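A parede da oficina estava nua desde que mudámos para o rés-do-chão, e os panos e as chaves andavam sempre em cima da bancada. O Arne Buschmann tinha um painel verde guardado do tempo da loja Baleo e propôs usá-lo para pendurar as coisas pequenas. Ficam aqui as notas que fomos tomando, para quem quiser fazer o mesmo em casa ou no trabalho.

O painel mede 169 cm de comprimento por 94 cm de largura. É leve, mas comprido demais para uma pessoa o virar sozinha no corredor. Entrou pela porta das traseiras, com a mesa encostada ao lado para dar passagem. A limpeza foi feita com um pano húmido e sabão neutro, sem álcool, que pode manchar este tipo de acabamento.

O painel verde no chão de mosaico bege, com a ponta mais afastada apoiada numa pilha de caixas de cartão, perto da parede.
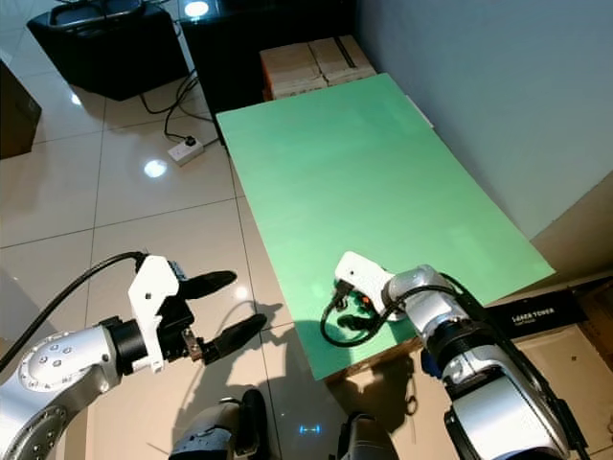 ## Os ganchos

Usámos ganchos adesivos porque a oficina é arrendada e o senhorio não quer furos. O Rami Qaisi comprou-os na Povunis, numa embalagem de 10, e sobraram alguns para a porta do armário. Antes de colar, marcámos a altura a lápis com uma régua comprida - o traço sai depois com borracha.

A base de cada gancho foi apertada com o polegar durante um minuto. As instruções pedem 6 horas de espera antes de pendurar peso e foi esse o tempo que demos. Para coisas mais pesadas, como o martelo ou o berbequim, continuamos a usar a gaveta de baixo.

Quatro ganchos de metal em fila na parte de cima do painel, com os quadrados translúcidos do adesivo à vista. No da esquerda está pendurado um pano branco e cinzento.
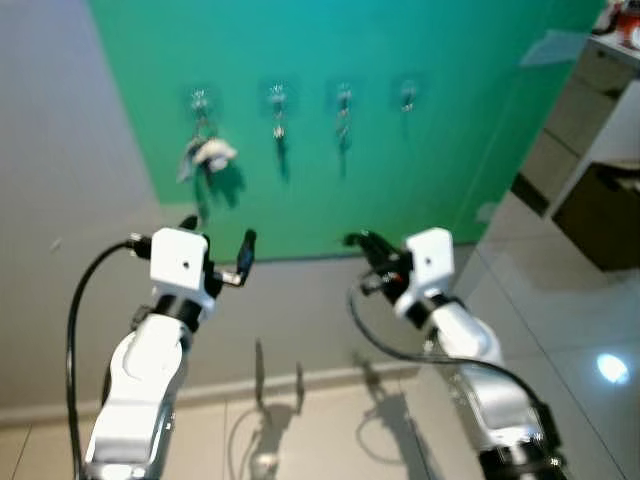 **Como se tira um gancho destes sem estragar o painel?**

Aquece-se a base com um secador de cabelo durante um minuto e passa-se um fio dental por trás, de um lado ao outro. O resto da cola sai com óleo de cozinha e um pano macio. Se o adesivo for dos que têm patilha, basta puxá-la para baixo, devagar e sempre junto à superfície.

## O que falta

- Pôr etiquetas por cima dos ganchos. O Arne prefere letras pintadas, o Rami quer fita.
- Comprar mais uma embalagem para a parede do lado da janela.
- Levar o cartão velho para o ecoponto em outubro, quando a carrinha voltar da revisão.
- Arranjar uma prateleira estreita para os frascos de cola, que por agora continuam na bancada.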